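Handout 4: Daily care of the gripper on the Flirka cell
Course in cell maintenance, Killey training workshop. Teacher: Surachet Nilsuwan 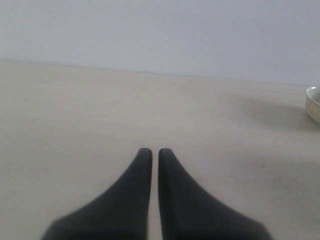
How often must we check the finger zero point?
At the start of every shift, and again after any change of fingers. The check takes a few minutes and is written in the cell book.

Before you begin, put the cell in manual mode and hang your tag on the gate. Speed is limited to 40 mm per second for all work in this handout.

Order of work
1. Wipe both fingers with a dry cloth. Do not use solvent, it makes the pads hard.
2. Open the gripper fully and read the position on the pendant. On our cell it should show 177.
3. Close slowly until the tips have only a narrow gap between them. Look if they stand at the same height.
4. If one tip is higher, loosen the two base screws on that side, correct it and tighten again. Repeat step 3.
5. Save the zero point under your own initials.

About the wrist camera: after step 5 the two fingers should rise from the lower side of the picture, near the middle, one on the left and one on the right. If they have moved to one side, tell the teacher before you touch the camera bracket.

Pads are changed after 300 hours. The last set from Lodstead was changed in January, at 197 hours, by reason of a tear. Please write such early changes in the book also, with the hours.

For next time: read the Sotelo manual, the chapter on cable wear, and bring your own gloves.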